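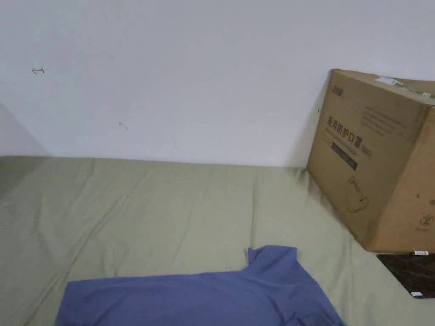

A mask carton on the bed, leaning on the wall and waiting its turn.

How to Turn a Shipping Carton into an Under-Bed Linen Box

I love a good carton! The thick brown corrugated kind that medical supplies get shipped in is wonderful stuff, and if you have one in the house you are most of the way to a tidy linen box. I have made four of these now (winter blankets, spare sheets, guest pillowcases, and one that is all yarn, please don't ask) and the whole job fits into an evening.

What you'll need

One large corrugated carton, clean and dry
Packing tape, the wide kind
A tape measure and a pencil
A metal ruler or any straight edge
A utility knife with a fresh blade
An old cotton sheet or pillowcase for the lining
White glue and a brush you don't care about
Two feet of cotton webbing for the handles

Step 1: Measure under the bed first

Please do this before you cut anything. Measure from the floor to the lowest part of the bed frame, and do it in more than one spot, because slats sag and center rails hang lower than you think. My clearance is 13 inches at the side and quite a bit less at the middle rail. Take your smallest number and subtract an inch. That's the height of your finished box.

Step 2: Check the carton over

Set it on the bed, where the light is good and you don't have to stoop. Press the corners with your thumbs. They should feel stiff, and if one gives like a sponge, find another carton. Look along the bottom seam for old tape that is lifting and peel it off now. Sniff inside too! Cardboard holds on to basement smells forever and will pass them straight to your pillowcases.

Step 3: Cut it down

Tape the bottom closed, one strip along the seam and one across each end. Draw your height line on all four sides, then cut along it with the ruler held firmly against the line. Make three light passes instead of one heroic one. Move to the floor or a table for this part, obviously. A mattress is a terrible cutting surface and you will go through the sheet. (I have a fitted sheet with a very neat slit in it. It is now a lining.)

Save the piece you cut off. You'll want it for the lid.

Step 4: Line it

Brush a thin coat of glue on the inside walls, one wall at a time, and smooth the fabric on from the middle outward. Do the bottom last. A few wrinkles are fine, they vanish once the blankets go in. Fold the top edge over the rim by an inch and glue it down on the outside for a nice soft edge. Soft, faded cotton is perfect here, and sage green against kraft brown looks so good that I stopped covering the outsides.

Step 5: Handles

Cut two slits in each short end, four inches apart. Thread the webbing through from the outside and tie a fat knot inside each slit. Mirela Frota showed me her trick of gluing a scrap of cardboard behind the slits before threading, and it really does stop them from tearing.

Step 6: The lid

Tape your leftover pieces into one flat panel, a half inch bigger than the box each way. It just rests on top. You can make sides for it, but every fraction of an inch counts under a bed.

Step 7: Label it

Go over the old printing or leave it, whichever you like. I leave it, but then the label has to be BIG, or in September you'll be hunting for wool blankets in a box that says N95 on the front. Write on the short end, the one that faces out.

A couple of extras

Let the glue dry overnight with the lid off before you put anything inside.

If your floor is cold or a bit damp, glue four flat cork coasters underneath. Santeri Savolainen used felt pads on his and says they slide beautifully on wood but not at all on carpet.

Blankets go in folded in thirds and then rolled. You'll fit one more than you expected, every time!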